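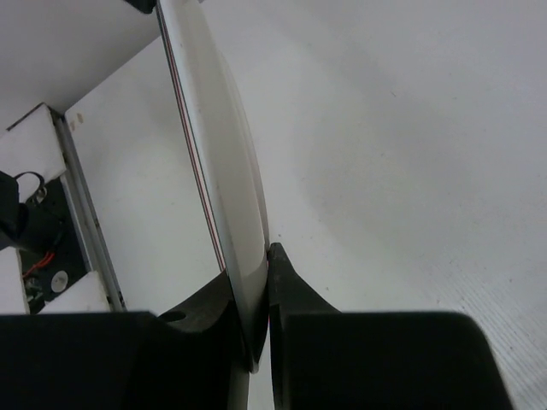
3.2 Fixture load in domestic leagues

The second part of the study looked at how a crowded calendar affects the way captains use their fast bowlers. We took scorecards from two seasons of a regional Twenty20 league run under the Onbridge agreement, in which each side plays 10 group matches. Panasiuk and Oda coded every spell by hand, and Bilyk checked a sample of 40 innings against the scorers' sheets.

Sides with a gap of two days or less between matches gave fewer overs to their opening bowlers in the last part of the innings. The change was clearest in away matches – travel was not recorded, so we cannot separate its effect from that of short rest. Six captains were later interviewed. Most said they planned overs a week ahead, though Skoryk (February 2018) found less planning of this kind in longer formats.

Figure 6 gives the overs bowled by rest period for each side.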